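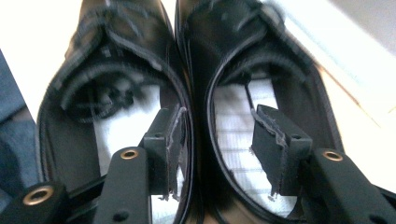
First open call for a group show: how do I write the statement, and is the fee normal?
Posted 2021-10-15 by tarn_and_ochre in Emerging Artists

Hello everyone! I finished my fine art degree in September and I'm putting in for my very first open call, the autumn one at the Teststead gallery in Onville. I'm so excited I've already rewritten the form four times. I make large photographs that I cut up, stitch and rehang, and I'm sending in three of them.

Two things I'm stuck on. They want an artist statement of no more than 100 words, and the one from my degree show is over 1000. How do you get it down without it sounding like a shopping list? Also, the entry fee is £13 per work. Is that usual? My tutor never paid to enter anything, but she was starting out a long time ago.

Any tips on framing welcome too. Two of the pieces have loose threads hanging off the bottom and I'd hate to lose them behind glass.

2 replies

Hadiza Balogun
Congratulations, what a lovely thing to be doing straight after your degree! I've entered open calls most years and I still get a thrill when the form goes off.

Don't try to cut the long statement. Put it in a drawer and tell a friend out loud what you make, then write down what you said. Mine always comes out at more or less the right length that way, and it sounds like me (my degree statement had the word "liminal" in it twice, I can hardly look at it). The selectors are reading piles of these, so your first sentence should say what the thing is. "I cut up large photographs and sew them back together" is a brilliant opening, you've pretty much written it already!

The fee is fine. I've paid £10 a work and I've paid a good deal more. Check whether it covers return carriage, and whether they take commission on sales, as that can be a much bigger sum than the entry.

For the threads, ask about a deep box frame with the work floated on a backing board. There's a framer called Nwosu near the station in Onville who did two textile pieces for me and was wonderfully patient. Take the work in with you, don't just send measurements.

The order I do everything in, if it helps:

Read the size limits, and remember they mean the framed size.

Photograph each piece in flat daylight, with one close-up of the surface. Your stitching needs that close-up!

Write the statement, leave it overnight, read it aloud.

Label the back of every work with your name, the title and which way up it goes.
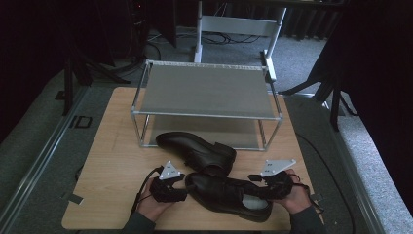 Keep a copy of the whole form, including the prices you put down. I once had to ring up and ask what I was charging.

Good luck, and please come back and tell us how you get on!

sisach_prints
fee is normal. I'd send one strong piece over three if money is tight, they can only hang so much. no idea about threads, I do lino

tarn_and_ochre
Thank you both, this is so helpful! I said it out loud to my sister and got 96 words on the first go. Off to ring Nwosu about the box frames.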